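Magazine > House & Habits > Features

The cloth that was going to change my life

Every few years somebody reinvents the duster. When I was a child it was yellow, it lived under the sink and it was washed when my grandmother remembered. Now it has a manifesto. It comes in a cardboard sleeve with a short essay on the back, and the essay says that sprays, creams and kitchen roll are habits we were sold, and that a decent cloth and a bit of tap water will see to the lot.

I would like this to be true. I've a cupboard full of half-used bottles and no great love for any of them. But I have also bought a good many things that promised to replace a cupboard full of other things, and they are mostly in the cupboard.

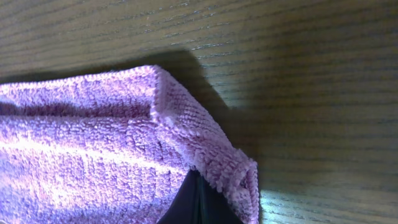

Microfibre towelling, the looped sort.

The claim begins with the fibre. Microfibre is spun very fine, usually from polyester with some nylon in it, and it does pick up dust and grease better than an old T-shirt. I have no quarrel with that. Wipe a greasy hob with a damp one and the grease moves on to the cloth. My trouble starts with the next sentence on the sleeve, which tends to be much bolder than the one before it.

Purnell, whose starter bundle arrived on my step in April, says its cloths "lift away everything". Everything is a large word. The leaflet goes on to say they will last 255 washes, then in smaller type that this is under the firm's own wash conditions, which are a cool cycle, no softener, no other fabrics in the drum and no tumble drying. I don't know a household that washes its dusters alone. Mine go in with the tea towels and come out wearing the fluff off them.

Leone goes lower and promises 100 washes, which sounds mean until you think about it. A cloth used twice a week and washed each time would last most of a year on that promise, and I found myself trusting the smaller number more. Drutard offers a "lifetime cloth" and a form to fill in if the lifetime falls short. I wrote to ask whose lifetime. The reply thanked me for my interest in the range.

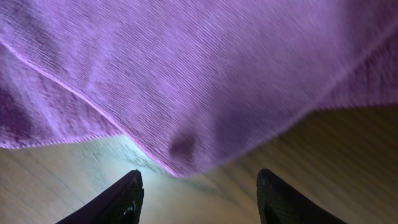

Then there's the colour business. Any set worth its cardboard now comes with a scheme: one shade for the bathroom, one for the kitchen, one for glass, and sometimes a fourth for "living areas", by which they seem to mean the telly. In a hospital or a school kitchen this makes good sense, with a lot of people sharing a lot of cloths. At home, where one person does the cleaning and knows perfectly well what she last wiped, it looks to me like a clever way of selling four cloths to someone who wanted one.

The schemes don't even agree. Purnell's bathroom colour is Leone's glass colour, so anyone who mixes brands has to learn two systems or ignore both. I ignore both. I use the nearest one and keep an old face flannel for the loo, as my mother did.

What about the money? Pralivska sells its full household set for £245, in a box with a magnetic lid. I read the list of contents several times, looking for whatever it was that cost so much, and I think it may be the lid. The firm's case is that you save on sprays. Perhaps you do, if you were spending a fortune on sprays. I went back through a year of shopping receipts, dull work for a Tuesday night, and my own spending on the stuff wouldn't have covered half the box.

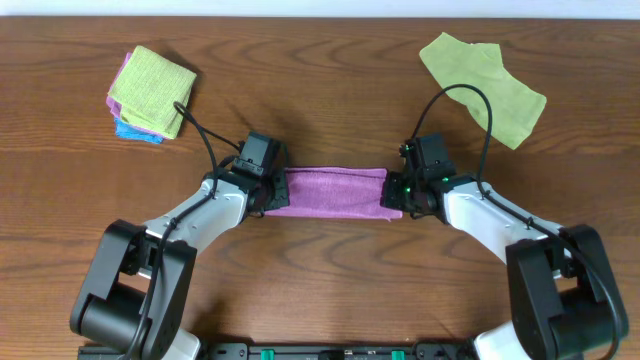
There is also the awkward matter of where the fibres go. These are plastic threads, and washing sheds some of them down the drain. You can buy a bag to catch them or a filter for the machine, and I'm told both help. But a product sold on its kindness to rivers ought to mention that it sheds, and of the four leaflets I have here only Leone's does. It gives the matter one line, under the recycling symbol.

Drutard's answer is a take-back scheme. You post your tired cloths to them in a prepaid envelope and they "find them a new purpose". I asked what purpose. Stuffing, possibly, or insulation; the woman on the phone was friendly and didn't know. She did tell me they'd had 531 cloths back so far, and I couldn't decide if that was a lot.

So I asked readers to write in, expecting a pile of complaints. I got a few. I also got several long letters from people who fold.

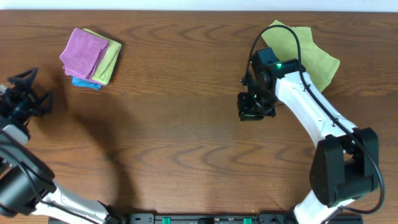 Junhao Qiu thinks I am being unfair. He has used the same six cheap cloths for years, he says, bought from a market stall with no leaflet at all, and he hasn't owned a glass spray since. "You're cross with the box," he wrote. "The cloth is fine. Buy it without the box."

I've thought about that letter more than I'd like. He may well be right about glass. I did my front windows with water and a plain cloth after reading it, and they came up as well as they ever do, though the sun was out and it's the next grey morning that shows the smears.

What he can't explain is why the cloth needs to be sold as a change of character. One of the letters from the folders described her airing cupboard as "a practice". I have nothing against a tidy shelf. I just remember the same tone being used about juicers.

The Purnell bundle is still going. The edges have started to curl and it drags a bit on dry wood. The bottles are still in the cupboard too, and I finished one last week, an elderly cream cleaner, on the bath. The cloth hadn't shifted the ring.

Contact the features desk | Copyright, all rights reserved | Back to top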